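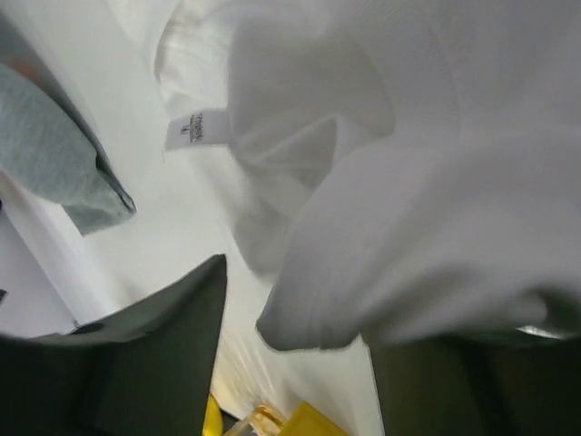

Second Life for an Office Desktop
Project report, Introduction to Computer Hardware, Illville Community College
Spring term

This site uses cookies to remember your settings. Accept all / Manage preferences

Introduction

Our project started with a pretty simple question: can an old office computer be turned into a decent gaming machine without spending the price of a new one? Everybody in our group plays games, and all of us have complained at some point about what a new PC costs. Meanwhile, offices get rid of perfectly good desktops all the time. They're plain black boxes that spent years running spreadsheets, and a lot of them have better processors inside than you would expect.

We picked the Ciron desktop. It is a mid-size tower with a standard power connector for the drives, a full-length slot for a graphics card, and enough room to get your hands in (this turned out to matter a lot!). Our unit came from a surplus sale in Illville in March. It had a quad-core processor, a single stick of memory, a mechanical hard drive, and plenty of dust.

Goals

We wanted the finished machine to hold a smooth frame rate at full HD in the kinds of games students play after class. We also wanted it to be quiet enough for a shared bedroom, and we wanted every step to be something a beginner could repeat with a screwdriver and some patience. Cutting or drilling the case was off the table.

What we changed

The first upgrade was the drive. We moved the system from the mechanical hard drive to a solid state drive, and wow, what a difference. Before the swap, you could press the power button, go fill a water bottle, and still come back to a loading screen. Afterward the desktop was ready before we had finished pulling our chairs in. If you only ever do one thing to an old computer, do this.

The second upgrade was memory. The Ciron came with one stick, and we replaced it with a matched pair so that both channels would be used. We expected this to be the boring part of the project, but the open-world game in our test set stuttered badly with the single stick and ran far more evenly with 2 of them in place. The average frame rate only went up a little. The bad moments, when the picture hangs as you turn a corner, mostly went away, and that is what you feel as a player.

The third upgrade was the big one, the graphics card. We chose a used Flundow card, a short model that draws all its power from the slot. The office power supply in the Ciron has no spare graphics connector, so this narrowed our choices quite a bit. There are stronger cards out there for similar money, but they all wanted an extra cable we did not have.

Last came cleaning and cooling. We took the processor cooler off, wiped away the old thermal paste (it had dried to something like chalk), put on fresh paste, and added a Hamdan case fan at the front. The original case only had a fan at the back, so with a graphics card inside, warm air had nowhere much to go.

How we tested

We used 5 games: a racing game, a team shooter, an open-world adventure, a farming game, and an older strategy game that is very hard on the processor late in a match. Each one was played for 10 minutes before we started recording, so the parts were up to temperature and we weren't measuring a cold machine. We kept to the same level or map every time, with the same settings, and closed everything else in the background. The first set of runs had to be thrown out when we realized an update had been downloading the whole time. Lesson learned, and it went straight onto our checklist.

Results

On the original hardware, only the farming game was really playable. The racing game started, but it looked like a slide show, and the shooter dropped us to the menu with a warning about the graphics driver.

With everything installed, the shooter averaged 66 frames per second at medium settings, and we were cheering in the lab. The racing game looked great too, even with the weather effects turned on. The open-world game needed its shadows set to low, but after that it felt fine. The strategy game improved the least. It depends on the processor, and the processor was the one major part we had kept.

Noise was a mixed story. The Hamdan fan is very soft at low speed, but the Ciron's main board runs it faster than it needs to, and the fan settings in the startup menu are limited. We ended up choosing the "quiet" profile and checking temperatures again. The processor stayed well inside its safe range, so we left it there.

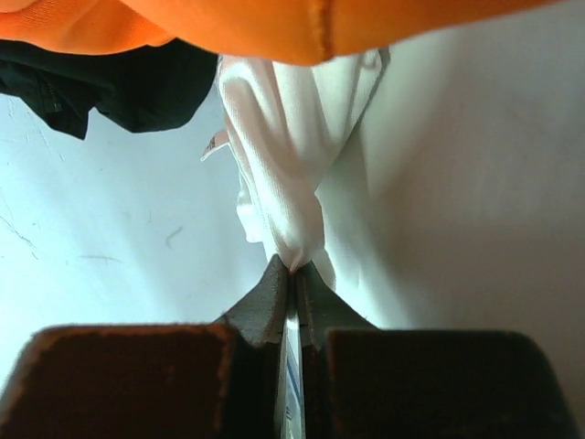 One comment on our draft asked whether we should have replaced the power supply first, seeing that it decided which graphics card we could buy, and added that a better supply could be moved to the next computer later.

We think that's a fair point, and we talked it over for quite a while. On many towers it would be the right move. The Ciron uses its own plug on the main board, though, so a standard supply needs an adapter, and we didn't feel good about telling a beginner to start there. We would love to test that route as a follow-up, with a stronger Flundow card to go with it.

Problems we ran into

The front fan did not line up with the screw holes in the case. Rubber mounting pins solved it, and they probably help with vibration too. The graphics card also sat very close to the drive cables, and we had to take it back out and route them along the bottom. Plan your cables before the card goes in!

Our biggest scare was a black screen after the memory swap. We tried the sticks one at a time, reseated everything, and got a picture again. One of them simply hadn't clicked in all the way.

What we would do differently

We would write down the noise level from the start with a proper meter. By the time we thought of it, the old parts were already out, so all we have for the "before" machine is our own impressions. We would also look for an office desktop with a newer processor, even if it cost slightly more, mainly for the strategy game.

The finished Ciron is staying in the hardware lab, where next term's class can open it up and try their own changes. Our settings list and the test checklist are saved on its desktop in a folder called READ FIRST.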